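Notes for Session 5: Comparing Grippers on Thin, Round Things

Welcome back. Last time we got through the arithmetic of grip force and friction, and a few of you stayed behind to ask why the tidy little formula gives such poor predictions once a real object is involved. I promised to spend a whole session on that, so here we are. Bring your bench notebook, and if you still have the friction table from Session 2, bring that as well. We'll be leaning on it more than you might expect.

Dishes are our subject, and plates in particular. I know some of you were hoping for something grander! But a plate is a lovely teaching object. It has no handle, no flat parallel sides, and a rim that changes angle as you travel in from the edge. It is wide compared to the opening of most small grippers, so you can't grab it across the middle, and when it lies flat on a table there is hardly any room to get a finger underneath. Every one of those features will push you toward a different finger shape, and part of the job is deciding which one you care about most.

The three sets of fingers

We have three sets on the shelf, and you will try each of them on both arms.

The Ruchti fingers are the flat parallel pads. They close evenly, they are easy to model, and they are the ones you used for the blocks in Session 3. On a plate rim they touch along a very short line, so the plate can swing like a pendulum once it leaves the table.

The Firnach fingers are tapered to a thin tip. They can get under a rim where the pads can't, and they can reach into a narrow slot. You pay for that in contact area, and you pay again in stiffness, which you'll notice if you push down too hard and watch the tip wander sideways.

The Ellside fingers have the soft ribbed covering. Students always love these on the first day (I did too), and they really are forgiving. Please look at the covering before you start, though. It wears at the tip first, and a worn tip behaves enough like a different gripper that your numbers won't match the next group's.

Two arms or one?

A wide plate on a bare table is where the second arm begins to earn its keep. One finger can press or lift at the rim while the other arm steadies something, or waits, or takes over partway. The usual sequence we teach has four stages: approach the rim from outside, tip the plate, take hold, and carry it to the rack. You may hand over between the arms at the third stage or leave it all to one of them. Write down which you chose before you run the trial, and stick with it for the whole block of trials.

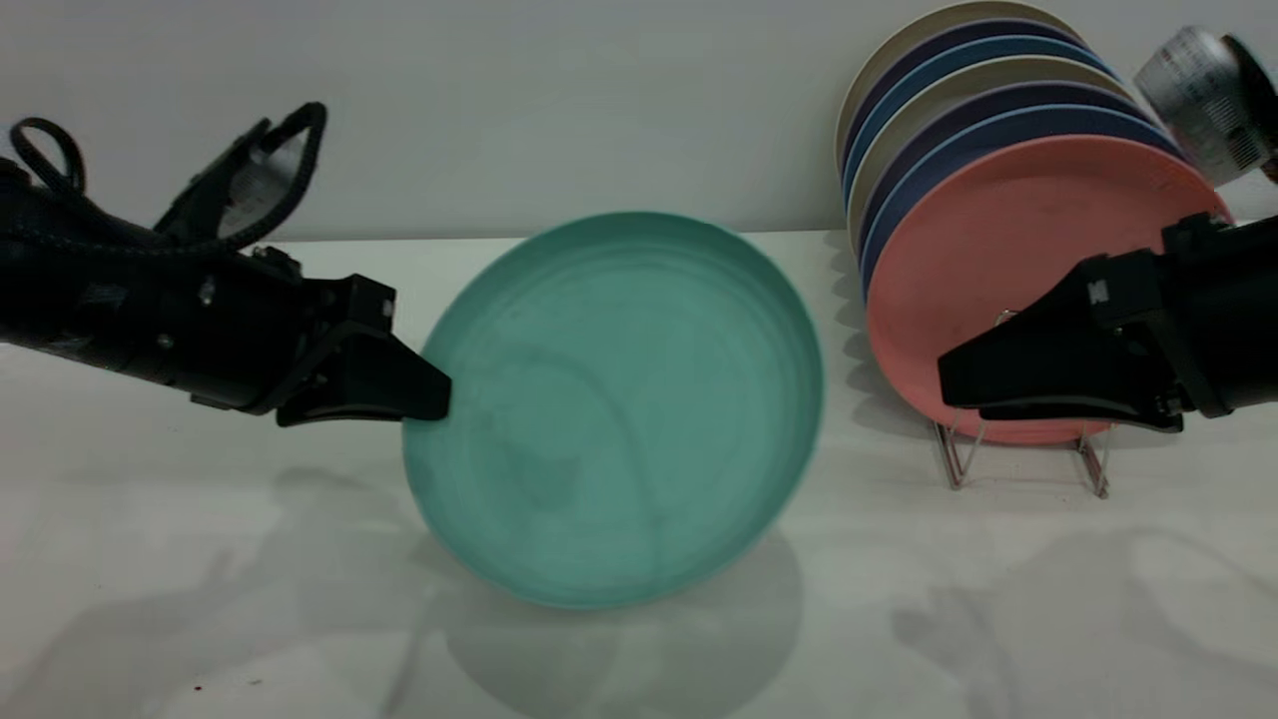

The tipping stage deserves more of your patience than the others. If the finger comes in too high, it rides over the rim and you end up pressing the plate down against the table. If it comes in too low, it scrapes the table before it ever meets the plate. And if the height is right but the approach is fast, the plate simply slides away from you, and then the next command is aimed at a place the plate has left. My own habit is to close the last little distance at the slowest speed the controller allows, and only speed up again once the plate is properly held.

The rack brings its own troubles. The slots are narrow, and a plate that arrives a few degrees off will catch its neighbor. Remo Gruber's group logged 1,172 attempts last June across all three sets of fingers, and of those 472 were recorded as failures. When they sorted the failures by stage, 97 turned out to be at the rack, with the plate already in hand and everything apparently going well. The remaining 375 were spread over the earlier stages, with tipping the largest group. I find that split useful to keep in mind, as it's tempting to put all your tuning into the grasp and treat placement as an afterthought.

A word about cameras

The fixed camera gives you a good general view of the table, but an arm reaching across can hide the very rim you are trying to find. The wrist camera sees the rim nicely until the last moment, and then it sees mostly finger. Reto Gruber's handout from Session 4 covers how to combine the two, and I won't repeat it. Do redo the calibration if you have changed fingers, even when the mounting looks the same. The Firnach set is longer than the others, and an old tip offset will send it straight into the tabletop.

Shiny plates and shadows can both confuse the edge finder. If your detected rim jumps from one reading to the next with nothing moving, try changing the lamp angle before you touch any thresholds.

What to record

For each trial, write down the finger set, which arm made first contact, the approach height, the stage reached, and a short plain description of any failure. "Slipped" is too little. "Plate rotated clockwise after lift, rim left the lower finger" is just right. Run five trials for each combination, and keep the bad ones — I'd much sooner read a messy notebook than a clean one with gaps.

Save the controller logs to the Camus folder under your group's name, with the finger set in the file name.

Reading for next time is the chapter on compliance, up to the worked problem on spring constants. You can skip the derivation on the second page if you took the mechanics course. Next session we move on to bowls, so have a think about what happens to the tipping stage when the rim is well above the table.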